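Home Posts Replies Media About

Valdemar Kárason
1 December 2019
4 min read

Gripper comparison, first part. We have two sets of fingers to choose between for the bin rack at Irkovmont and I said I would post the results as they came in. This is the parallel gripper on the arm, with the Thorlacius fingers first and the Grurkano fingers second.

The items are the awkward end of the Flirkavard parts list. Printed cards, flat packs, small tubes, bagged screws. Boxes with square sides are left out, as both sets picked every one of them in November and there is nothing to learn from doing it again.

200 picks per set, same arm speed, same wrist camera, same bins. A pick counts if the item leaves the bin, clears the steelwork and arrives at the drop point in the fingers. Anything dropped on the way is a miss, even if it lands where we wanted it.

Fingers are the plain dark ones, one narrow and one broad. The idea is that the narrow one gets down beside the item and the broad one gives it something flat to lean on. Wrist view with one of the thin blue and white packs held upright:
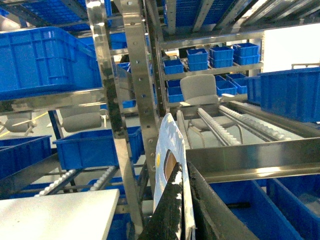
Filed under: GRIPPERS / FLAT ITEMS

Thin card is the hardest thing on the list. Too little force and it swings when the arm turns. Too much and it bows, and then it pops out sideways. We settled on 25 per cent of the gripper's maximum for anything you could bend with one hand.

The lean matters more than I expected. If a pack tips a few degrees the camera still reads it as held, but the corner is now lower than the planner thinks it is. I have added a margin under the fingers for flat items. It costs a little time per pick and I can live with that.

Packs with a cutout window need their own grip point. The depth estimate goes through the hole and comes back with whatever surface is behind the print, so the centre of the item ends up in the wrong place. For now I mark the grip point by hand, one for each pack type.

Grurkano fingers are softer and both the same width. Very good on the tubes. On card they hold well once they have it, but they are thicker at the tip and they struggle to get in between the item and the side of the bin.

Misses on flat items, then. Most of the Thorlacius ones were drops during the turn. Most of the Grurkano ones never got hold of the item at all. I would take the second kind of failure in production - a failed grab can be tried again, a dropped pack has to be found.

The other half of this is the head camera. It sees the bins from the front and picks which one to go to, then the wrist camera takes over for the last stretch. Polished steel is a nuisance for both. The post and the top beam reflect blue, and blue is what the bin detector looks for.

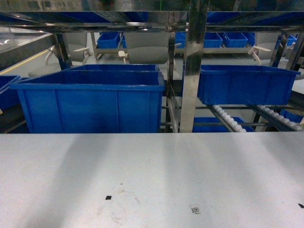
How do you stop the detector picking up bins that are only reflections?
We mask the steelwork by its known position in the rack model, and drop any bin whose depth reading doesn't agree with a shelf.

That took false bins down from 427 to 25 over the same set of recorded views. The ones left are mostly bins on the shelves further back, which are real bins, just not ours. A depth limit should deal with those.

Exposure is fixed now as well. On automatic it kept hunting between the bright steel and the dark inside of the bins, and the first view after each move was no use.

Controller settings, for those who asked: the force limit is set per item type, the closing speed is the same for all of them. I tried varying the speed too and couldn't see a difference I would trust.

Next is Thorlacius body with Grurkano pads cut narrower at the tip. Pads are on order. I'll run the same 200 picks and post the numbers in this thread later in December.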